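Print this post | E-mail this to a friend

Why I quit fighting the spare room

Tue 29 September

So I have finally sorted out the guest situation, and it only took me since February. Regular readers will remember the winter post where I swore we would never have anyone to stay again after my cousin spent five nights on the air mattress and woke up on the floor for every one of them. (Sorry again. I know you read this.)

The thing is, we live in Bromstead, and people do want to come to Bromstead! There's the lake, and the market, and the train from the city takes no time at all. When we moved here everyone said, oh, we'll visit, and I nodded and smiled and thought they were being polite. They were not being polite. They meant it, and they brought their kids.

My friend Albertina Coelho used to run a little guesthouse, so I called her up and asked what I should buy. I was expecting a list. What I got was a long talk about how I should stop buying things. She wanted to know if there was a lamp you could reach from the bed. There wasn't. She wanted to know where a person was supposed to put a suitcase, and I said, well, on the floor, next to the boxes, and there was this silence on the line.

The boxes went first. Most of it was cables and old tax stuff, and one was full of jars I'd been saving for a jam phase that lasted a weekend. Then the desk went, which I thought I'd miss and haven't once. I paid Marius Munteanu down the road to move the outlet and patch the wall behind it, and he did a lovely job and only laughed at my paint a little bit. The whole project came in under 400 dollars, mattress not included. I'm not going to tell you what the mattress cost.

As for bedding, I went back and forth forever. I had my heart set on white everything, like a hotel, and then I remembered that I know my own family and they drink coffee lying down. Cream it is. It's forgiving, it goes with whatever else you throw on top, and it makes a dark room feel a bit less like a cave.
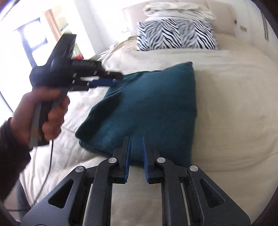 Teal on cream. I'm sticking with this combo.

Now for the part where I got it wrong. I thought guests wanted stuff to do, so I made a binder. It had bus times, menus, a map I drew myself, the works. Two sets of visitors have come through since and neither one opened it. What they did ask for was the wifi password, a glass for water, and how to make the shower stop being freezing. So now there's a single card on the nightstand with the password and the shower trick (turn it left, wait, then a tiny bit right - you'll hear it), and the binder lives in the hall closet with the vacuum.

Albertina also says to sleep in your own guest room for a night, and please do this, because I found out that the blind lets in a stripe of streetlight right at eye level and the closet door creaks open by itself around 3. I fixed the blind. The door I've wedged with a folded takeout menu until I can get Marius back over.

My cousin is coming again next month and has already asked twice whether the air mattress is gone. It's gone!

Shared 696 times | 5 comments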